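Teaching a Robot by Showing: Hand Guiding and Remote Control
From the Akgate Home Robotics Encyclopedia
Entry last revised Friday, July 9, 2021

Teaching by showing (you'll also see "learning from demonstration," "kinesthetic teaching" for the hands-on kind, and "teleoperation" for the remote kind) is a way of getting a robot to do a job by doing the job with it a few times and letting it keep a record. I look after the household pages on this site, and this is the entry I get the most mail about, so I've let it grow longer than my editors at Clusville would like. Sorry, Clusville!

The basic idea is old. Paint-spraying robots in factories were taught this way decades ago: a skilled painter grabbed the arm, went through the strokes, and the machine played them back. What's different now is what happens to the recording. The old painter's robot repeated one path exactly, and if the car door hung a little crooked, well, it painted the air next to the door. A modern system takes a whole pile of recordings and tries to work out what they have in common, so it can cope when things have moved.

Terms you'll run into

Demonstration: one complete run of a task, start to finish, done by a person through the robot. People also say "episode" or just "demo."
Leader and follower: in one common remote setup you move a small arm (the leader) and the big one (the follower) copies it. Older books use other names for the pair.
Policy: the thing that gets learned. It takes in what the robot senses and puts out what the robot should do next. I avoided this word for years and have now given up.
Reset: putting everything back so you can start another run. Boring, and it eats more of your day than you'd ever guess.

By hand

Hand guiding means you take hold of the arm and push it where you want it. The motors go slack, or nearly so, and the arm holds up its own weight while you steer. It's a lovely feeling the first time, a bit like dancing with somebody very heavy who is being polite about it.

The good part is that you feel the contact. If the fingers bump the edge of a table, you know right away, and you ease off without thinking. The bad part is you. Your arms and sleeves and head are in the camera's view for the whole demonstration, and when the robot later has to work from its cameras alone, none of that will be there. Some people record the motion by hand first and then have the robot replay it with everybody standing back, so the pictures come out clean. I like that trick a lot, although it does fail if the task involves anything that rolls.

There's also the plain matter of strength. A small arm is no trouble. With a bigger one I can manage a morning, and after that my demonstrations get sloppy in a way I can see in the recordings.

By remote control

With remote control you stay out of the way and drive. The input can be a leader arm, a game controller, a pair of tracked handles, a spacemouse (a sort of fat knob you push and twist), or gloves if you have the budget and the patience. I started on a game controller and I don't recommend it for anything with a wrist turn in it.

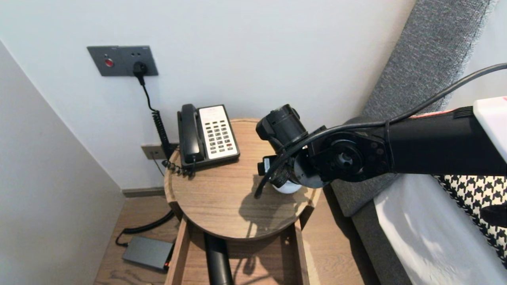

Bedrooms are where I send people who think they've mastered remote driving. Kitchens get all the attention, but a kitchen counter is wide and mostly open from the front, and a bedside is a slot. You've got a wall on one side, a mattress on the other, and whatever lives on the nightstand is within an inch or two of something else. A corded phone on a little round table is a good example of the trouble: the arm has to come in across the bed and over the cushion, point the gripper straight down, and stay clear of a coiled cord that hangs off the back toward the wall. Then there's the arm's own cable to think about. Approach from the bed side, keep high until you're over the wood, and come down slowly. Do it the same way every time, too, or the robot learns two half-routes and picks something in between.

That last point deserves its own paragraph. If I go left around an obstacle on one run and right on the next, both are fine to a person. A simple learner may average them, and the average goes straight through the obstacle. Newer methods handle mixed routes much better, but I still tell beginners to choose one way and stick with it until they know what they're doing.

Delay is the other headache. When the follower lags behind your hand by even a little, you start to overcorrect, and the recording fills up with wobbles. The cure is mostly to slow down. You can also thin out the wobbles afterward with smoothing, but go easy, or you'll sand off the small pauses where the person was checking before committing to a grasp. Those pauses matter.

What the cameras should see

Most home setups use at least two views: one from up high, around where a head would be, and one riding on the wrist. The high camera knows where things are in the room. The wrist camera knows where the fingertips are compared with the thing you want to pick up, and for the last stretch of a reach it's worth more than everything else put together.

It does have bad habits. It sees its own fingers all the time, it blurs when the arm moves quickly, and when it gets near a shiny surface you can lose a patch of the picture to glare. It also tilts with the wrist, so a tabletop may show up at any angle. People find these views hard to read at first. The learner doesn't mind, as long as the camera stays bolted in the same spot from one day to the next. If it gets knocked, write it down!
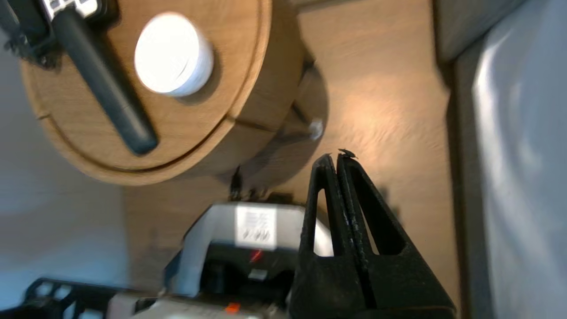
Wrist camera view: the two gripper fingers close together, with a round wooden surface beyond them.

How many demonstrations?

Everybody asks, and the answer depends on the job. For a simple pick and place with one object, 40 clean runs can be enough to get something that works more often than it doesn't. My own biggest set, the one I call Woltlow after the street I was renting on, has 2268 runs in it, and I'd happily throw out a good chunk of them. The early ones were made before I had settled on where to start the arm.

Variety counts for more than bulk. Move the object, change the light, shift the table a bit. If you own 4 mugs, use all 4. I'd also put in some recoveries, where you let the grasp go a little wrong on purpose and then fix it, so the robot has seen what getting out of trouble looks like. Just don't leave the mistake itself in the part it's supposed to copy.

Keeping your records usable

Save joint positions, gripper opening and every camera on one shared clock. Note who drove, what input they used and whether the run succeeded. I use Tran for this, a plain little logging tool that does very little and hasn't lost a file on me yet. A spreadsheet will do if you're strict with yourself (I'm not).

Safety

Keep the stop button where your free hand can reach it, and test it before the first run of the day. With hand guiding, make sure the arm can't drop when the motors go slack. With remote control, don't drive unless you can see the whole arm, elbow included. Set speed and force limits low and raise them later if you have to.

See also: Grippers, two-finger; Imitation learning; Leader arms; Wrist cameras. The section on gloves is out of date and I plan to redo it in August.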